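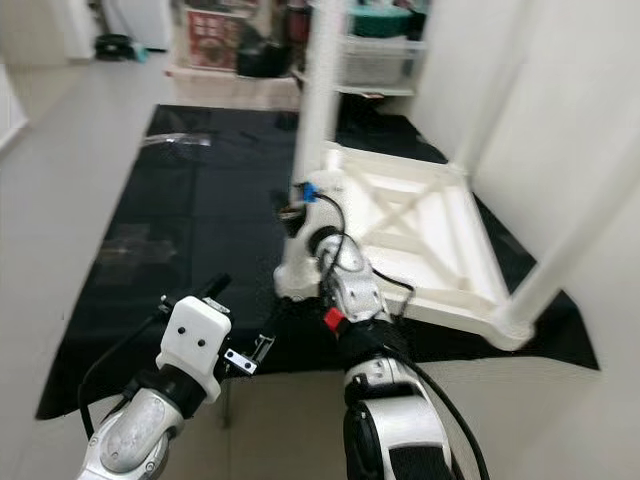 Wrist camera or longer fingers first? Two-arm setup, white plastic parts

Posted by Branwen Mostyn
Tags: grippers, wrist cameras, bimanual, exposure

I have two arms working low over a floor area covered with a black cloth. The task is handling a white plastic stand with long poles and an X-shaped brace in the base. One arm is meant to steady the base while the other takes hold of a pole. I also run the same routine on other smooth white items, mostly round ones.

Both arms have grippers in white housings. I have been comparing the short metal fingers they came with against a set of longer ones from Codari, same rubber pads on both. The controller is a Prisimbridge and the gripper command is position only, no force readback that I trust.

The head camera does fine until an arm gets in front of the part. After that I depend on the wrist cameras, and those are where it falls apart. At grasp distance a white part covers most of the view, the wall behind it is also white, and the edge finder picks the wrong line or no line. I went through one session of 4,000 wrist frames and 1,716 of them had no usable edge. Most of the bad ones came from the last bit of the approach, when the wrist is still turning.

What I have tried so far:

Auto exposure on. It settles on the dark cloth while the arm is up, then the wall and the part wash out when the wrist tilts.

Auto exposure off, exposure set by hand. Better on the wall, but the cloth goes to nearly nothing and the blur is still there.

Slowing the last part of the approach to half speed. Fewer blurred frames, but the edge finder still confuses the part with the baseboard when the wrist is tilted.

The Codari fingers would hold the camera farther back from the part, which should help. They also flex more, and I have seen the tips spread when they close on a pole. A different wrist camera would cost me 700 dollars for the pair with mounts. I can only justify one change before the next round of tests in February. Which would you do first?

The wrist view near the part is typically like so – white on white, with the baseboard running off at an angle:
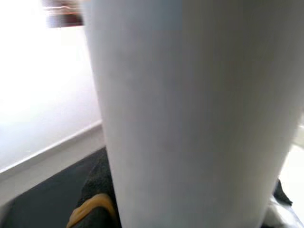 Harries

Don't buy cameras yet. A new camera with the same lens at the same distance will give you the same white patch with more pixels in it.

Fix the background first. You already have black cloth on the floor, and the part stands out well against it. The trouble starts when the wrist tilts enough to see the wall. Hang more of the same cloth on the wall up to the height the wrist camera can see, and run your session again. That's an afternoon of work, and it tells you how many of your 1,716 bad frames were contrast and how many were blur. Those are two different problems, and right now you have them in one number.

For the blur, set exposure by hand to 700 microseconds and add light until the picture is usable. Half speed is a fair test but I wouldn't leave it that way. Put the lamp off to one side. Light from straight ahead flattens a round white surface, and you want a gradient across it so you can tell which way it curves.

If you still need distance after that, go to the longer fingers. Check the flex by closing on a steel rod the same diameter as your pole and measuring the gap at the tips, then at the base. Do it at three closing speeds. If the difference changes with speed, your controller is overshooting and the fingers are only part of it.

One more thing on the two-arm side. When one gripper is holding the base of a stand like that, any error in the other arm goes into the pole as a bending load. With position-only control I would open the steadying gripper slightly before the second arm closes, then close it again. It looks clumsy but it saves fingers.

Branwen Mostyn

Thanks. I hadn't split the bad frames by cause. The wall cloth is easy and I can do that on Sunday. The lamp may take longer, the clamp I have doesn't fit anything in that corner.

On the flex: I closed the Codari set on a rod once and the tips opened enough to see by eye, but I didn't measure it or vary the speed.

Plomalik

get the longer fingers. I had short ones for a year and the camera was always too close. never looked back

Guest

I disagree a little with both of the above. If the last part of the approach is where you lose the edge, stop looking for an edge there. Take your last good estimate from farther out, while the part still has background on both sides, and drive the rest of the way on the arm's own position. Use the wrist camera at the end only for a yes or no check – is there a part between the fingers.

This works if the part stays still. With a stand held by the other arm it mostly should, provided the base isn't sliding on the cloth. Loose cloth on a smooth floor will move, so tape the edges down. I would do that before any camera test, since a shift in the cloth between runs will look like a vision error in your logs.

It does need a decent hand-eye calibration. Repeat it after every finger change if your grasp point is set from the fingertips. I have seen people swap fingers, keep the old tool offset, and then blame the camera for a week.

On finger choice, I would keep the short ones for the poles and try the long ones on the wider round items. Poles are where flex hurts you most. If you can't switch between runs, stay with the short set and move the camera bracket back along the housing instead. Even a small move helps when the part is that close to the lens.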